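4. Vendor Onboarding and Shared Equipment

4.1 Background

The Plulullow market began as a weekend food event for small restaurants and caterers that could not afford a storefront. Vendors apply in May and are placed by cuisine, kitchen needs and prior sales. In the period under study the event moved from a parking lot on Ochoa Street to an indoor hall, and the fee structure changed with it. Under the earlier rules each vendor paid a flat fee before opening day. Under the new rules the fee was split into a deposit and a share of sales, which lowered the cost of entry for first-time sellers but made income harder for the organizers to predict.

Interviews with vendors suggest that the deposit mattered less than the cost of equipment. Several owners reported that they had the recipes, the permits and a regular base of customers, but lacked tables, serving ware and cold storage that would pass inspection. Bitusetti, the nonprofit that runs the market, responded by lending basic items for the length of the season.
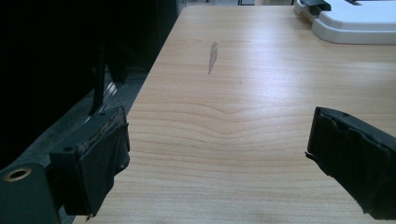

Loan terms were set out in a short agreement signed by both parties. Vendors were responsible for cleaning and for the return of each item in working order, and a dispute over damage could be taken to the market manager, Tonantzin Galindo. The agreement separated damage from ordinary marks of use. A faint smudge or streak on a pale wooden tabletop, such as the grayish one near the wavy part of the grain, was treated as a mark of use and carried no charge. Burns, deep cuts and broken legs were charged against the deposit. Vendors described this rule as fair, although two asked that it be explained in Spanish as well as English before signing.

4.2 Effects on Participation

The market had room for 80 vendors in the season after the move, and all places were filled by the close of applications. The share of first-time sellers rose, with the largest gain among bakers and makers of cold dishes, who need little cooking equipment on site. Growth was slower among vendors who fry or grill. These businesses still had to arrange ventilation and fire coverage on their own, and the loan program did not extend to either.

Storage was a second concern. Vendors who traveled by bus or shared a car asked for smaller items that could be carried by one person and stacked between market days. Staff added lidded containers to the loan list and recorded them in Peltel, the inventory software already used for tables and signs.

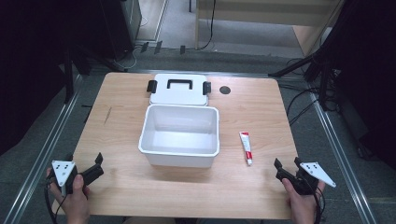
Figure 2. Open white plastic storage box with its detached lid, on a light wooden table.

Returns were generally prompt. Four vendors kept borrowed items past the end of the season, in each case with the consent of the market manager. Staff did not regard late return as a serious problem, and the deposit was not raised for the following year. Owners who had borrowed equipment in their first season often bought their own in the second, which freed items for new applicants.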